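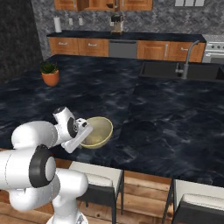 What did the project set out to find?
The project set out to find how well a grasping program developed on a plain test table would carry over to a furnished kitchen, with a sink, stools and other items near the arm's path. All work was carried out in simulation.

Project Report: Rim Grasping of Round Bowls in a Simulated Kitchen
Robotics Project Course, Ashour Technical Institute
Submitted Wed 22 December

1. Background

Students in the Robotics Project Course are required to complete one supervised project and to submit a written report. The present project continues the work of the Patar group, which wrote a program in March to make a simulated arm pick up blocks and short cylinders from a flat table. That program, called Stukanix, was made available to later groups together with its test records.

Blocks and cylinders can be held across the body. A wide bowl cannot, as its diameter is greater than the opening of the gripper. The arm must take hold of the rim, with one finger inside the bowl and one outside. The Patar group listed this case as future work, and the course instructor, Safta Ciobanu, approved it as a project topic on the condition that testing take place in a full room model.

2. Setting and Equipment

The room model is named Pukivden. It is a complete kitchen with an island, and the robot stands at the stool side of the island. The bowl is placed on the marble countertop within reach of the arm. Other objects in the room were left where the model's authors had put them, and the group agreed early on not to clear the counter.

The arm carries a parallel gripper with two fingers. Physical settings such as friction and bowl weight were taken from the Patar group's files without change, so that results from the two projects could be compared.

3. Method

Each trial began with the arm in its rest position and the bowl at a new location on the island. The program chose a point on the rim, moved the gripper to a position over that point, lowered it, closed the fingers, and raised the arm. A trial was recorded as a success if the bowl stayed in the grip for 3 seconds after the lift.

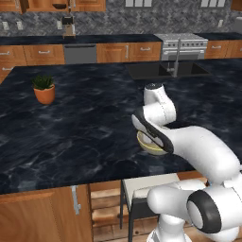 Figure 2. Gripper at the left rim of the bowl, seen from the robot's side of the island.

The first version of the program always chose the rim point nearest the base of the robot. This worked on the test table but caused the wrist to turn sharply when the bowl was close to the front of the counter. The second version compared 15 points along the rim and chose the one that required the least wrist rotation. In many trials this was a point on the left side.

The group ran 2,000 trials with the second version. Trials were run overnight in the computer laboratory, and the logs were reviewed the following morning by two members working separately. Where the two readings differed, the recorded trial was played back and discussed.

4. Results and Difficulties

The second version lifted the bowl more often than the first at every location tested. The improvement was greatest near the front edge of the island. Failures fell mainly into two kinds. In the first, the outer finger touched the countertop before the inner finger had cleared the rim. In the second, the bowl turned in the grip during the lift and slid out - a fault the group had expected to see less often than it did.

A good deal of time was lost to an error in the height of the countertop. The value in the program was that of the old test table, and the arm stopped short in each of the early trials. The error was corrected after 9 days. The group recommends that surface height be read from the room model at the start of each run.

5. Division of Work

Rim selection and motion planning were handled by two members. One member maintained the room model and the logging scripts, and another prepared the figures and the draft of this report. All members took part in the review of failed trials.

6. Further Work

A later group may wish to add a check on finger height before the gripper closes. Bowls of other depths should also be tested. The program files, trial logs and a short setup guide have been placed in the course archive under the Stukanix heading.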